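About Skarar Language and Bookkeeping School

Skarar is a small evening school in Deldale. We teach two subjects, practical English and bookkeeping for small businesses, and most of our students take both of them together. The school was opened by Razia Sial and Kourosh Bahrami, who had worked before in the accounts office of a furniture importer in Nalton. Many shop owners came to that office with a bag of receipts and a letter they could not read well, and it was always the same two problems at once.

At first we had one room above the Jafarzadeh bakery and 8 students. The smell of bread came up through the floor at six in the evening and the lessons were difficult to finish on time. Today we are on Mill Lane, in the building with the green door, and we have classrooms on both floors. The bakery still sends us bread on the first evening of each term, for which we are very thankful.

How we teach

Our groups are small, with no more than 10 students. We do not use one textbook for everybody. In the English classes, students bring the real papers of their work: a rental contract, a letter from the insurance company, a complaint from a customer. We read them slowly together and then we write the answer. Grammar is explained when it is needed for the letter, and afterwards it is practiced at home.

In bookkeeping we begin by hand. Every student keeps a paper ledger for the first half of the course, and only later we move to the computer. Some students find this old-fashioned, and they tell us so. But a person who has once closed a month with a pencil will understand what the program is doing, and will see faster when a number is wrong.

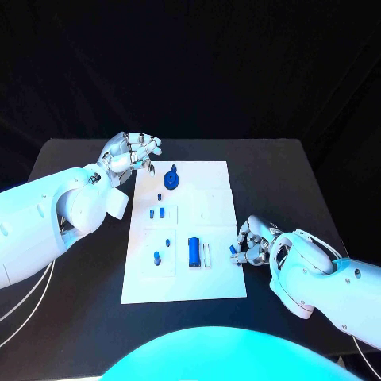 The second half of the course is about taxes, wages and the yearly closing. It is taught by Hongjun Shen, who has his own accounting practice and comes to us two evenings a week. He is strict about dates and very patient about everything else.

Our teachers

Razia Sial leads the English program and also meets each new student for the first talk. Kourosh Bahrami teaches the beginning bookkeeping groups. Rostam Kiani joined us as a teacher of business writing, after many years at a newspaper, and his class on short letters is usually the first one to be full. Shahram Talebi is in the office from four o'clock and can help you with registration, payment in parts and certificates.

Joining a class

New groups start in September and again after the winter break. There is no entrance test. You will have a talk of twenty minutes with one of us, and you will write a few sentences about your work, so that we can place you in the right group. If your level changes during the term, you may change the group without extra cost.

Please bring a notebook, a pencil and an eraser to the first lesson. The ledgers are given by the school.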